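3.2 Garment sorting and wear records

Returned clothes were logged at the Bavent depot and again at Talano, using the same sheet at both sites. Staff noted fiber label, color, visible wear and whether the item could be resold. Dark garments gave the most trouble – greys, browns and olives were often written down under different names by different people (Figure 3).

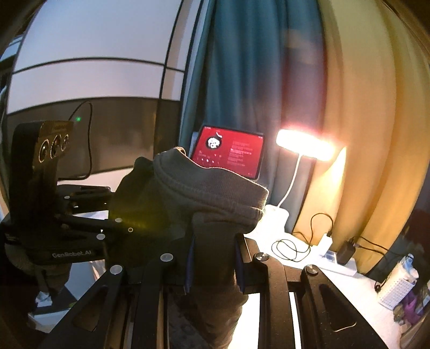
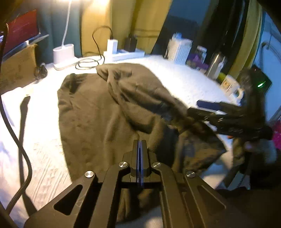
Figure 3. Dark garments on a pale work surface.

3.3 Results

In total 1,876 items were logged between the start of September and the end of the trial. Of these, 400 were drawn at random and graded a second time by staff who had not seen the first sheet. Agreement on resale was fair, around 70 percent. Agreement on color name was much worse. Most of the mismatches sat in the dark group, and most of those went away once we merged brown, olive and grey into one class.

Wear grades held up better. Cuffs and hems easy. Elbows less so, pilling worst of all – the Stalteck scale has no step between light and heavy, and staff at Talano simply wrote "medium" in the margin. We kept these as a seperate code.

3.4 Limits

Two depots only, both urban. No childrens wear. Fiber labels missing on many older items, so blends are probably undercounted. The Kavanagh resale prices used in Section 4 are list prices and not what buyers paid. Grading was also slower toward the end of each shift, and we did not record time of day for the first batch.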